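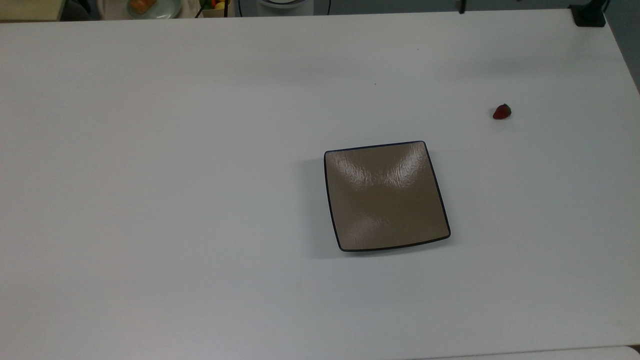
I stopped believing in serving sizes in May, when I read the side of a tub of Rinness yogurt and learned that I'd been eating four people's breakfast. The tub is the size of a coffee mug. I've gone back and forth since then on whether the number is a health recommendation, a legal fiction or just a way to get the sugar figure down to something you can print in green. A single strawberry beside a square plate is pretty much what the label people seem to think a person calls a snack. Maybe somebody does. I've never met them.

So I started checking. Flurach crackers give the serving as two crackers. Their cheese, sold under the same name and clearly meant to go on the crackers, has a serving that would cover one of them if you were careful with the knife. Did the cracker department ever speak to the cheese department? I doubt it.

The Prunerex bars are worse, or cleverer. One wrapper, one bar, and in grey type under the flap: "contains 2 servings". I'd like to see the person who eats half a fruit bar, folds the wrapper over and puts it back in their bag for tomorrow.

I'll grant that the numbers have to be set somewhere, and comparing per 100 grams is easy enough if you bother to look at the other column. I do look now. But the front of the box never quotes that column, and the front of the box is what my eyes land on at six in the evening with a basket on my arm.

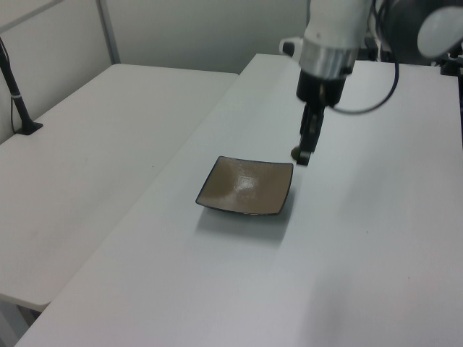 What I do instead

I fill the dish, eat until I've had enough, and ignore the front of the package. I can't prove it's any healthier. My grocery bill hasn't changed colour either way. The Tripathi lentils, for what it's worth, say "serves 2" and did feed two of us, with a bit left in the pot, so credit where it's due.

I'm looking at juice boxes next and I don't expect to enjoy it.

This site uses cookies to remember your preferences. By continuing to browse you agree to our use of cookies. Accept | Manage settings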